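Right, a few of you asked how the whole iron thing has been going, so I'm going to put it all in one place and then I can just point people at it. Long one. Get a drink (not tea, we'll come to tea)

Background for anyone new: I've been tired for what feels like my entire thirties. Proper tired. Sitting on the edge of the bath with one sock on, thinking about the other sock tired.

I blamed work. Then I blamed the move. Then the mattress, and we bought a new mattress, and it's a lovely mattress and I was exhausted on it

The other bits I hadn't joined up: out of breath on the stairs at the station, hair all over the shower, cold hands, legs that would not keep still at night. And ice. I was crunching ice like a horse with a carrot. I'd get through a whole tray in front of the telly

Craving ice can go along with low iron, apparently! I mentioned it to the doctor almost as a joke and she wrote it down

And my periods were heavy. I always said "oh, a bit heavy" because my mum's were the same and my sister's are the same, so I had no idea what anyone else was up to. Changing every couple of hours, getting up in the night, dark trousers only, towel on the car seat for long drives

If that sounds like your normal month, please go and tell somebody at your surgery. I had it down as one of those things you put up with and I'm a bit cross with myself about it now

So in February I finally booked in and got Dr Zdeňka Hrnčiar, who is brisk in a way I like. She asked how often I was changing, whether I was getting clots, whether I bled in between, whether it stopped me doing things. I said no to the last one and then listed all the things I don't do

She didn't laugh but she did look at me over the glasses

Blood test the next morning at Senton, the clinic by the old bus depot. If you've got rubbish veins like me, drink plenty beforehand and wear something with sleeves that go up easily. I wore a jumper with tight cuffs. Don't wear the jumper

Results. My haemoglobin was fine, only just, but fine. So technically not anaemic. The one that was low was ferritin, which is how they see what you've got in the store cupboard. Mine was 20 and they want it over 30

I'd had a blood test a while back and been told "all normal", and when I asked, ferritin hadn't been on it. So if you're being tested for tiredness it's worth asking which things they're looking at. You can ask for a copy of the numbers too

I did wonder if 20 could really make anyone feel that rough, and she said people vary a lot and she treats the person in the chair as well as the number. Fair enough

She also wanted to know WHY it was low, which I hadn't thought about much beyond "periods". So there were coeliac bloods as well (negative) and a scan to look for fibroids (nothing exciting). Worth doing, I think. If you just top yourself up you can miss whatever's emptying the tank

The scan was fine by the way. Cold gel, full bladder, a ceiling tile with a stain on it shaped like Portugal

On to the tablets. She prescribed one called Ploralent, one a day. I'd read about people taking iron three times a day and was braced for it, but she said one a day is what she starts everybody on now, and if the stomach complains some people do better on every other day. Ask yours, obviously, I'm a woman with a phone

Picked them up from Ďurica, the chemist on the corner, and Máté Fülöp behind the counter gave me a better talking-to than any leaflet. Empty stomach if you can bear it. Glass of water or a bit of orange juice. No tea, no coffee, no milk for an hour or so either side

No tea first thing. I want you all to understand what was being asked of me

I asked if I could take it at bedtime and he said yes if that's when I'd remember it. So that's what I tried first, and I woke up at 2 feeling like I'd swallowed a door knob. Mornings it is

He also said to keep them up high and shut properly because iron tablets are really dangerous for small children, even a few of them. I've got nieces in and out of the house so they went straight on top of the kitchen cupboard. I need the step to reach them. Good

Do also tell them what else you take. Indigestion tablets can get in the way, and iron gets in the way of some thyroid tablets and certain antibiotics. My friend takes thyroid tablets and has to leave a big gap between the two

Side effects, because I know that's what you've scrolled down for. First week: queasy after breakfast. Second week: bunged up. And yes, everything goes very dark, and yes it's a shock if you've forgotten. They told me black and formed is what they expect on iron, but black, sticky and tarry is a ring-someone-today job

What helped the bunged up part: prunes, water, a walk after tea. Kiwis a bit. Whatever my aunt sent through the post, not at all

I did go to every other day for a while when my stomach was at its worst and nobody told me off. Rang the surgery first. Back on daily now and it's mostly fine

Food! I'd assumed I could do it all with spinach. Sadly spinach has iron in it that you don't absorb very well. Red meat's better for that, but I don't eat much of it, so I've gone big on lentils, chickpeas, tinned sardines, fortified cereal, dried apricots, and something with vitamin C alongside. Peppers in everything

It won't fix a proper shortage on its own, she was quite firm about that. More about staying topped up once you're there

Somebody asked about folic acid. Different thing! That's the 400 microgram one you're told to take if you're trying for a baby and through the first twelve weeks, and some people need a higher dose on prescription. My sister's on that. I'm not, I'm just tired

And somebody else asked if they should just buy iron over the counter to see. I'd get the test first. Too much isn't good for you, there's a condition where people store far too much of it, and if you start swallowing tablets before the blood test it muddies things

So how do I feel? The first fortnight, nothing, apart from sick. Then one afternoon I noticed I'd gone up the station stairs talking. Talking! The whole way up! I had to stop at the top anyway because I was so pleased

Ice thing went first, really quickly. There's a tray in the freezer I haven't touched and it's grown fur. Legs are calmer. Hair's still coming out, but I've been told that one takes months and to leave it alone

Still get a dip mid-afternoon. I'm not leaping about. I did put a wash on and hang it out on the same day though

We've also talked about the periods themselves, because otherwise I'm just pouring it in at one end. There's a tablet called tranexamic acid you only take on the heavy days, there's the hormonal options, there's more if those don't suit. I'm starting with the tranexamic acid. She asked about clots in the family before she'd prescribe it, so know your family history if you can

Repeat bloods soon, and then they keep you on iron for a few months after things look right, to fill the cupboard. I'd have stopped the minute I felt better so I'm glad I was told

Will report back with the number. If it hasn't moved I shall be insufferable

Oh and I did Fulosska at the weekend! On my feet all day, no nap in the car after, which would've been unthinkable at Christmas. Couple of pics
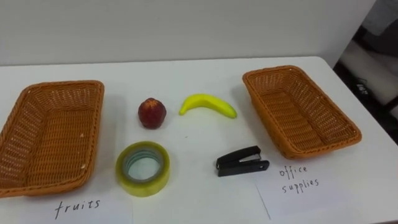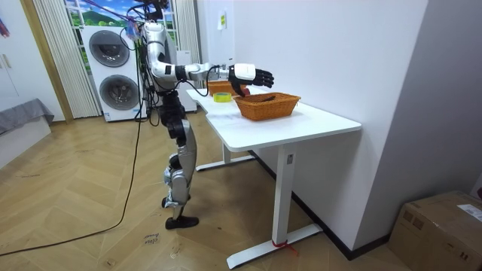 Wicker on the white table, Fulosska

Anyway that's me. If you're on iron and you've found a breakfast that sits well with it, tell me, I'm so bored of dry toast

Adding this because three people have messaged: yes you can have your tea, just later. I have mine at ten. I think about it from seven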